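Safe Speeds for Shared Workspaces: Term Project Report
Najwa Obeidat and Ashraful Miah, 2025-04-25

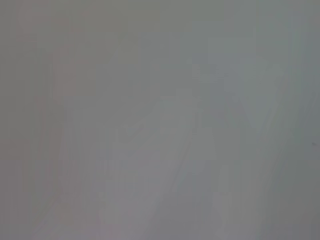 What we set out to do

We wanted a one-page rule sheet that any first-year could follow when working beside an arm (ours is the Zarer, and we love it!). The old lab binder ran to 70 pages and hardly anyone opened it.

Our draft rules

Keep hand-guided moves under 25 centimetres per second.
Check the wrist camera view before each run. If you can't make out the work area, don't start.
Log every stop, even the boring ones.

Where it's at

The stop log has 469 entries so far, and sorting them by cause was way more fun than we expected. Colour-coded tags come next, then a trial with the Gernau group in June.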